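Règle 3 : jamais de bras en marche sans plaque alignée. Affichée chez Ladent, à l'entrée, au-dessus du bouton. Elle la connaissait par cœur. Tout le monde la connaissait.

Procédure Nowicki, page 218. Vérifier l'équerrage. Signer. Lancer. Elle avait signé d'abord – mauvaise habitude, vieille habitude. La plaque du bas, un peu de biais. À peine. Le genre de chose qu'on rattrape au cycle suivant.
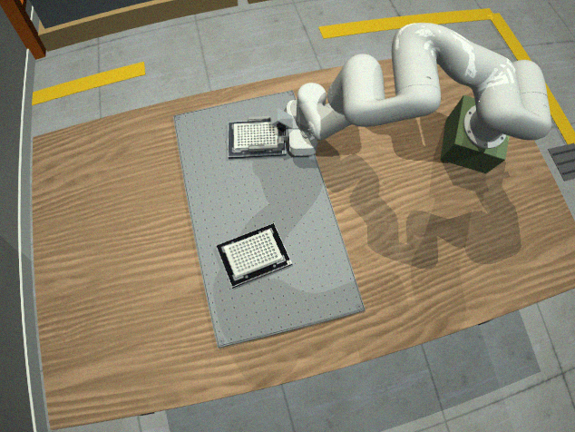

Simulation du poste Lotik, pince contre la plaque du haut.

Elle relut le journal. Environ 564 lignes, toutes vertes. Aucune pour la plaque de travers. La norme ne demandait pas au bras de voir, elle le demandait a elle.

Arrêter, donc. Rayer la signature, noter l'heure, recommencer au début. Le chef allait râler, tant pis. Elle chercha un stylo. Pas de stylo. Dans le couloir quelqu'un apellait déjà pour la suite.

Ce site utilise des cookies. Accepter | Paramétrer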